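**Ticket:** White film on cutlery and glasses, dishwasher in shared kitchen
**Appliance:** Warken built-in dishwasher, under the worktop left of the sink
**Water treatment:** Guzmán softener on the cold feed, cupboard by the back door
**Opened by:** Jui-lin Lai
**Priority:** Normal
**Status:** Closed

**Problem as reported**

Knives and forks come out with a white, chalky film. Glasses have it as well, worst near the base. Plates look fine from a distance but feel slightly rough if you run a finger over them. It started in September, a few weeks after the softener was serviced. No error code on the dishwasher. The salt light and the rinse aid light are both off. We use Otier tablets, same as before, and the programme is the normal one (96 minutes on the display when it starts).

The film comes off glasses with vinegar and a cloth, so I don't think it is etching. On the cutlery it takes a bit more rubbing, mostly on knife handles.

**Reply 1, support**

Thanks for the details. If vinegar shifts it, it is limescale and the glass isn't damaged. Please check the following and write back with what you find:

- salt container in the dishwasher: is there salt in it, and is the cap tight?
- hardness setting on the dishwasher
- rinse aid dose
- filter and both spray arms
- whether the softener is in service or in bypass

Don't change any settings yet. If you alter two things at once we won't know which one did it.

**Reply 2, Jui-lin**

Salt container is full to the top, cap tight, no grit in the thread. Hardness setting is at the lowest step. I assume it was set that way when the softener went in. Rinse aid is on 3.

Filter was dirty, some rice and a bit of label. Cleaned it. Top spray arm had two blocked holes, cleared with a cocktail stick. Lower arm was fine. Both turn freely by hand.

I'm not sure how to tell if the softener is in bypass. There is a blue lever on the side which points down. The display shows 1,501 and then "L".

Ran a normal wash after cleaning the filter and arm. Glasses on the top rack are perhaps a little better. Cutlery the same.

**Reply 3, support**

The number is litres remaining until the next regeneration. Please note it, draw off a few buckets of cold water at the kitchen tap, and look again. If it hasn't moved, no water is going through the unit.

Please also do a hardness test on the cold tap. There should be a small drop-test bottle in the plastic wallet with the softener manual. Fill the tube to the line, add drops one at a time, shake after each, and count until the colour changes from red to green.

While you are at it, check how the cutlery is loaded. Film on the handles only can mean they are nested together and the rinse isn't reaching them. Mix knives, forks and spoons within each section and leave gaps.

**Reply 4, Jui-lin**

Reading before: 1,501. Reading after four buckets: 1,501. So it isn't counting.

Drop test: stayed red after one, two, three, kept going, turned green at 16. The card in the wallet says anything over 14 is hard.

I also went through the cutlery. We have the everyday set, and the better set that goes out when the table is laid for visitors. The better set normally gets washed by hand in the small sink and it has the film too, only fainter. That made me think it was the water and had little to do with the machine.

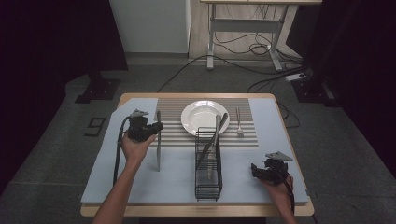
*Striped placemat with plate and fork, wire cutlery basket in front.*

I have put the vinegar-cleaned knives to one side and kept them out of the machine, so there is something to compare against later. The kettle has also got scale in it. I descaled it in summer and it shouldn't need doing again yet.

**Reply 5, support**

Agreed, it is the water. The softener is in bypass. On the Guzmán the blue lever should point towards the wall when the unit is in service. Down is bypass. It is normal to turn it down during a service and it was most likely left there.

Steps:

1. Close the cold tap at the kitchen sink and make sure the dishwasher is not running.
2. Turn the blue lever slowly, a quarter turn, until it points at the wall. It will be stiff near the end.
3. Listen for water entering the unit. This should stop within a minute.
4. Look under the unit for drips at both hose connections.
5. Press and hold the regeneration button until the display flashes. Leave it to finish. Don't run the dishwasher in the meantime.
6. Repeat the drop test afterwards.

If the lever won't move with one hand, stop and tell us. Please don't use a wrench on it, the spindle is plastic.

**Reply 6, Jui-lin**

Lever turned, it was stiff but it went. A slow drip at the outlet hose for the first few minutes, one drop every so often. Tightened the nut by hand and it stopped. Put a sheet of kitchen roll under it overnight and it was dry in the morning.

Started regeneration at 22:10 and left it. Display was back to normal by breakfast and now goes down when the tap is running.

Drop test this morning: 6. Is that low enough, or should it be lower?

**Reply 7, support**

Six is fine. The unit blends in a little untreated water on purpose. You can leave the dishwasher on its lowest hardness step.

Two more things. Run one empty hot programme with a citric acid descaler to clear what has built up inside the machine. You need roughly 500 ml of made-up solution, poured in the bottom of the tub, with no tablet. Then go back to normal washes with Otier tablets and rinse aid on 3. If glasses look streaky or bluish after a week, turn the rinse aid down to 2.

**Reply 8, Jui-lin**

Descaled as above. Three normal washes since. Glasses are clear. Everyday knives and forks are clean apart from some old film on the handles, which I'm wiping off by hand as I go. New loads look the same as the knives I kept aside.

Rinse aid left on 3 for now.

One question about the service sheet. The Damo engineer ticked "returned to service" on it. Should that be reported?

**Reply 9, support**

Yes, please send a photo of the sheet to Damo with this ticket attached. We have added a note to the appliance record that the lever position is to be checked after each service, along with the litre reading before and after drawing off water.

Closing the ticket. Reply here if the film returns and it will reopen.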